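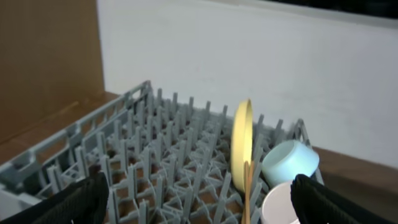
Usora, 2024-12-06

**Ticket 169: search in the women's labor history archive drops married names**

Status: resolved, one item left open
Reported by: Fiorella Ferraro, reading room
Handled by: Osian Gethin

**Report**

Searching the archive site for a woman by her married name returns nothing if the record was entered under her birth name. Fiorella noticed it while helping a reader who wanted letters from the laundry workers' strike. The letters are in the Fabbri papers. The reader had the married name from a union card, and the site said there were no results. Fiorella found the folder by hand in the paper index.

She says this used to work. The last time she is sure of it was April, before the move to the new Zativar catalog software.

**Steps to repeat**

1. Open the public search page.
2. Choose "People" and type the married surname.
3. Leave the date boxes blank.
4. Press Search.

Expected: the person's record, with the note "also known as."
Got: "No results."

The same search typed into "All fields" does find the record, but near the bottom of the list, under the newspaper clippings.

**Log**

Osian: Repeated the problem on the public site and on the staff site. Same result in two browsers. Not a display fault.

Osian: Looked at one record in the staff editor. The married name is still there, in the "Other names" box. No data was lost in that record.

Giorgia Valentini: I checked 50 more from the Fabbri and Vustham collections. All have their other names. Some have two or three, where a woman married again or wrote for the labor papers under a pen name.

Osian: Then it is the index. The "People" search reads only the main name field. In the old setup it read both. The setting is called "name variants" and it was off after the move.

Osian: Turned it on and started a rebuild. It stopped at record 400 with "invalid character in name." Restarted it and it stopped in the same place.

Giorgia: Record 400 is one of the Vustham boarding house entries. The other name was pasted from a typed list and has a tab in the middle of it. I took the tab out. The spelling is unchanged.

Osian: Rebuild ran to the end. The reader's search now brings up the right person first.

Fiorella: Works for me in the reading room too. I tried the strike leaders and the two teachers who signed the suffrage petition. All came up under both names.

**Still open**

The results list cuts off at 500 for very common surnames, and the rest can't be paged through. This was hidden before, as fewer records matched. Marcelino Siqueira has asked Zativar support whether the limit can be raised. Until they answer, add a first name or a decade to narrow the search.

Records where the woman appears only as "Mrs." and her husband's full name are not covered by this fix. Those need someone to go back to the papers. Nazareno Messina keeps that list, so please send new ones to him and do not reopen this ticket for them.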